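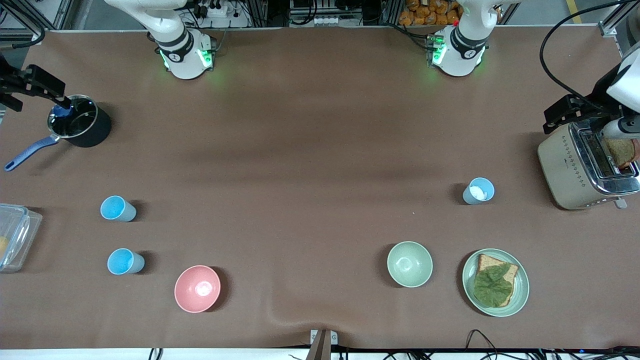 *Toast in the slot, lettuce on the first slice.*

## Lettuce toast and a warm drink

Cover the table with brown paper first. It catches the crumbs and you can roll it up afterwards.

1. Toast two slices of bread until they're an even colour.
2. Warm 400 mL of milk in a saucepan over low heat for nearly 10 minutes, stirring now and then. Turn the handle away from you.
3. Lay one slice on a plate, spread with 10 g of butter and add a large lettuce leaf, washed and patted dry.
4. Top with the second slice and press gently.
5. Pour the milk into plastic cups once it's cool enough to drink.

Leftover lettuce keeps in a lidded container in the fridge until Friday.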